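Home Issues Articles For Authors Search
Reading time: 4 min
Filed under: Household Studies, Short Papers

3. Setting and Method

3.1 The households

The study was carried out in Bevan and Grirkley, two neighborhoods on the east side of Wallon. Both were built up in the same decade and have similar housing: narrow two-story homes with a kitchen at the back and a small entry hall. They differ mainly in who lives there. Bevan has more families with school-age children, while Grirkley has more retired couples and people living alone. We wanted both kinds of household because earlier work on home storage has leaned heavily on families with young children, and it is not clear that the findings carry over.

Households were recruited through a letter sent to 3000 addresses. The letter explained that we were interested in where people put small things when they come home or finish a task, and that no tidying was wanted before a visit. A short form came with it. We received 1000 completed forms, and these make up the survey data used in Section 4. Homes for the interviews were picked from the returned forms so that both neighborhoods and a range of household sizes were covered.

3.2 What counts as a landing place

We use the term "landing place" for any surface or open container where items are set down without a decision about where they belong. Drawers and closed boxes are left out, even when they are used in the same careless way, as people talked about them differently. A drawer was "where things go." A tray was "where things are for now." The line between the two is not sharp. One household in Grirkley kept a lidded tin by the phone that was never closed, and we coded it as open.

Open containers were then sorted by form. A tray has low sides and shows everything in it at once. A basket has higher sides, so items on the bottom are hidden once it is partly full. Bowls fell between the two and were coded by depth. Material was noted but not used in the analysis. Many of the containers were woven, and several people said they had been bought for bread or fruit and had drifted into other uses.

3.3 Interviews and visits

Each home in the interview group was visited 3 times, with at least one visit on a Sunday. All visits were made by Theano Stefanou, who also did the first round of coding. A visit began with an open question about the past week and then moved to the landing places one at a time. People were asked which items they had used since the last visit, which they expected to use soon, and which they had forgotten were there. Items were not moved by the interviewer. If a person began to sort through a container during the talk, as often happened, this was noted and the sorting was allowed to go on.

Interview notes were entered the same evening in Sitolgate, the shared notebook system used by our group, and tagged by room, container form and type of item. A second coder worked through a portion of the notes without seeing the first set of tags. Disagreements were mostly over items with two likely uses, such as tape, which some people thought of as a desk supply and others as a kitchen supply. We settled these by following the word used by the person interviewed.

The contrast between a container in use and one standing by came up often. Figure 1 shows the two forms on one tabletop, a woven tray holding small items and a wicker basket with nothing in it. People who owned both kinds tended to fill the tray first and to keep the basket free for what they called bigger jobs — mail, laundry that needed mending, things to be returned to someone. 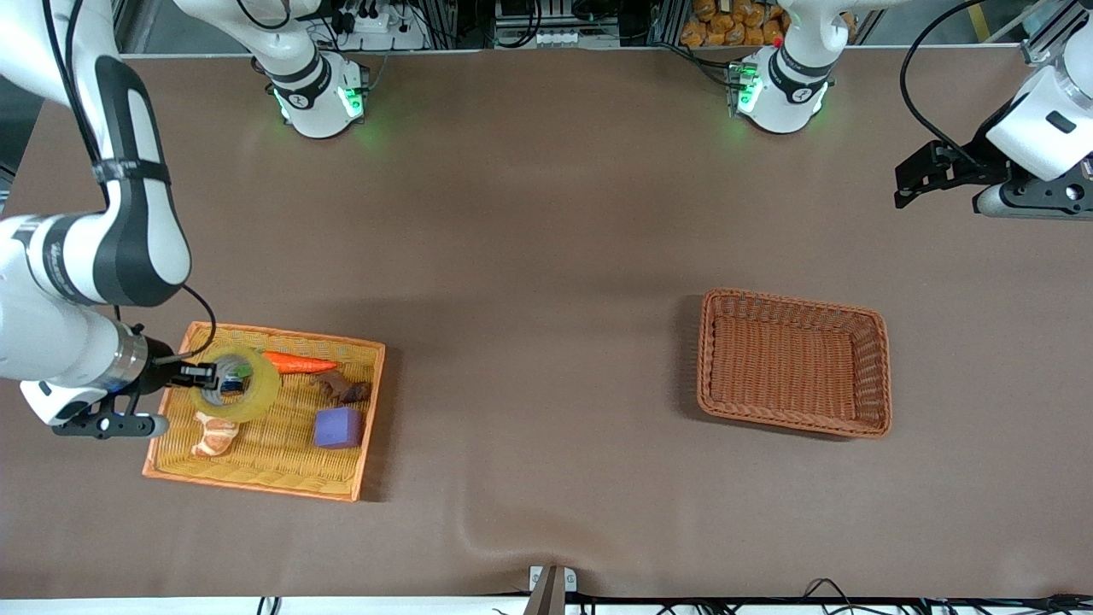

3.4 Limits of the method

The survey relies on people's own reports of where things are kept, and these are known to favor the orderly answer. The visits correct for this only in part, as the homes visited belonged to people willing to have a stranger look at their kitchen counter. Renters are also underrepresented in the interview group, though not in the survey.

All visits took place in January, when hats, gloves and scarves take up a good deal of space near the front door. Some entry hall containers that were coded as full may be close to empty in summer. We therefore report entry halls separately from kitchens in Section 4, and do not combine the two in any of the totals.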